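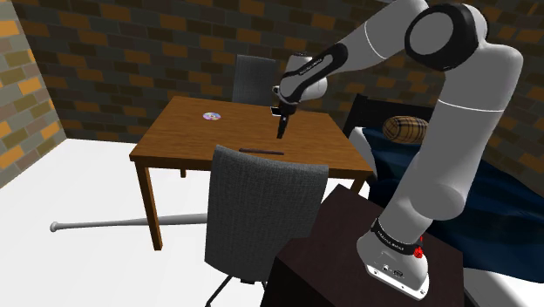 Ticket 2058: Shared printer drops off network after lunch
Opened by: Imani Castellanos, Accounts
Assigned to: Povilas Vasiliauskas
Priority: Normal
Status: Closed

Imani, first report
The second floor printer goes offline most afternoons. Jobs sit in the queue and then all print at once if I turn it off and on. I lost a batch of 23 invoices this way and had to send them again. Windows 10, wired connection.

Povilas
Is it every PC or just yours? Please also print the network page from the printer menu next time it happens and leave it on my desk.

Imani
Ishbel has the same thing. Page is on your desk.

Povilas
Thanks. The address on the page ends in .14 and your PC is sending to .31. The printer is picking up a new address when its lease runs out. I reserved .14 for it on the router and changed the port on your PC and Ishbel's. Sleep timer was set to 300 seconds, left it alone for now.

Ishbel Paterson
Mine prints now, but only single-sided. It used to do both sides.

Povilas
The new port reset the driver options. Printer properties, Device Settings, set Duplex Unit to Installed, then OK. You may have to close Excel and open it again.

Ishbel Paterson
That did it.

Imani
Offline again at 1:40 today. Address on the page is still .14.

Povilas
SNMP status was turned on for the new port. Windows marks the printer offline if it doesn't answer while asleep. Unchecked it on both PCs. Let me know on Friday.

Imani
No dropouts this week. OK to close.

Povilas
Closed. Demetrius's laptop still has the old port, opening a separate ticket for that.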